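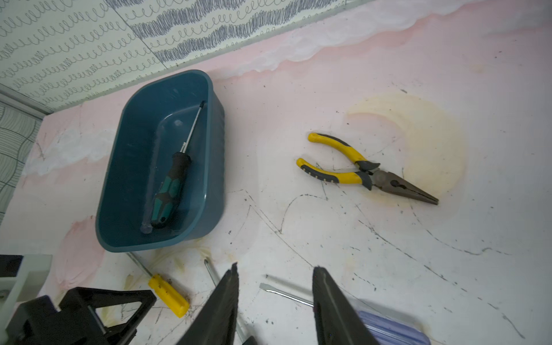
Screwdriver in the tub, pliers on the table

Door rope for a stove: how thick, and do I need to take the door off?

Posted by Juloser, May 29, 2019

Hello to all. We bought a house with a wood stove in the living room, a Flustico, not a new one. The fire burns too fast even when I close the air completely, and the glass becomes black in one evening. My neighbor told me to close a paper in the door and pull it. I did so, and on the hinge side the paper comes out with no resistance. On the handle side it holds well.

The old rope is flat and hard like wood. I measured it, but it is pressed, so I do not trust the number. The groove is 105 inches if I go all the way, no, excuse me, I wrote the sum of the door and the glass together. The door alone is 60 inches. Must I take the door down for this work, or is it possible while it hangs? And which glue? In the shop in Prandadcombe they had 3 kinds and the man did not know the difference.

Ieuan Ellis
Do not measure the old rope, measure the groove. Scrape it clean first, then take the width of the groove, and choose a rope which fills it and stands a little above the metal. If you take it too thick, the door will not latch, and people then force the handle and bend it.

I recommend to take the door off. On most stoves it lifts from two pins, but please look at yours before you pull, it is heavy with the glass. Put it face down on an old towel. The old glue must come out completely. I use a flat screwdriver and after it a wire brush, and I vacuum the dust. Wear a mask, and if the stove is very old, ask first what the rope is made of, before you scrape anything.

For glue you need the one sold for stove rope, it will say so on the tube. Ordinary silicone from the bathroom will burn. Lay the rope without stretching it. If you stretch it, it becomes thin and the gap comes back. Start on the hinge side, in the middle, so that the joint is not at the bottom. Close the door on a sheet of baking paper and leave it overnight, then make a small fire.

Clegg
just buy the kit with rope and glue together. did mine with the door on, took 3 hours and my back hurt

Juloser
Thank you both. I will take the door off. Ieuan, is the glass rope the same type? Mine looks flat, with glue on one side.

Ieuan Ellis
No, the glass has usually a flat tape, thinner. If it is not falling out, leave it until October and see first how the stove burns with the new door rope. The glass clips have small screws which like to break.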